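Teltura clear display stand, tiered
Review by Dilani Akanda

I bought this stand in April for the snack corner of our office in Flomthorpe. Before, everything was in one drawer and people forgot what we had.

The plastic is very clear and the dividers keep the sections apart. Chocolate bars lie well on the top step.

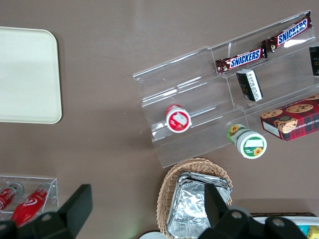
Snickers on the top tier, a cup with red lid lower down.

It has two weak points. Fingerprints show quickly, and the edges reflect a lot under strong lamps - I wipe it every evening. For 42 dollars I also expected a softer cloth in the box.

I would buy it again.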